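We use cookies to improve your experience on this site. By continuing to browse you accept our use of cookies. Manage preferences | Accept

The Robot Took the Easy Part of My Job

I work in the prep kitchen at Danomport, a catering plant that makes lunches for offices and schools. I have done prep there for most of my working life. In March the company told us it would be bringing in two-handed robots from a firm called Kidance to do sorting and plating on the early shift. We were told that no jobs would be cut. So far that has been true, and I want to say so before I get to my complaint.

My complaint is about which part of the work was handed over.

Prep has hard tasks and easy tasks. Breaking down cases of squash is hard. So is scrubbing the floor drains, and so is lifting full stock pots off a low burner. Picking up a pepper and setting it on a plate is easy. People who plan automation tend to see the easy task as the waste. It takes little skill, it repeats, and a person is being paid for it. On a spreadsheet it is the first thing to go.

On the floor it looked different. The easy tasks were where we recovered. After an hour of lifting you went to the plating counter and stood up straight for a while. You talked to whoever was next to you. New hires started there, and that was where they learned how the kitchen ran, who to ask about an allergy sheet and which cooler door sticks. The counter was also where older workers went when their backs were bad. All of this happened without being written into anyone's job description, so when the counter work was reassigned it did not show up as a loss.

What we have now is a shift made of the hard parts. We lift, scrub and haul, and then we watch a screen and clear faults. The hours are the same and the pay is the same. The people on my shift go home more tired than they did last year.

Management's answer is that the robots will take on the heavy work later. I believe they mean it. But the training we are asked to help with is all light work. The software, sold under the name Clurneo, practices in a simulated kitchen before anything is loaded onto the real machines, and our supervisors show us parts of that practice so we can comment on it. I have watched a good deal of it now. It is countertops, plates and small foods. I have not yet seen a stock pot.

I don't blame the engineers for starting small. A dropped pepper costs nothing, and a dropped stock pot can put someone in the hospital. My point is that the order in which they solve problems has become the order in which our jobs change, and those are separate questions. A plant can buy a machine that handles peppers and still decide that people will plate for part of every shift.

A smaller company across town, Yurchenko, did something like this. They run their machines on two of the three daily shifts and keep hand plating on the other. Everyone rotates through it. A friend who works there says the output is a little lower and fewer people ask for transfers. I can't check the numbers, but I know which of the two places I would pick if I were starting over.

I would ask Danomport for something modest. Before the next task is handed over, ask the people who do it what else it is used for, and put the answer in the plan next to the labor savings. Then look at what the machine is being taught this month, and ask whose tired arms it is going to help.

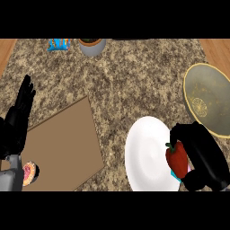

What I Would Keep at the Counter

I would keep the first week of every new hire. I would keep a place for anyone coming back from an injury, with real work to do and someone to talk to. I would keep the last half hour before the trucks leave, when orders change and a person who knows the customers can fix a tray without being told.

The rest can go to the machines, and I would help teach them. If one of them learns to lift a stock pot, I will give up my turn gladly.

Get new essays in your inbox. Enter your email address to subscribe to our newsletter. You can unsubscribe at any time.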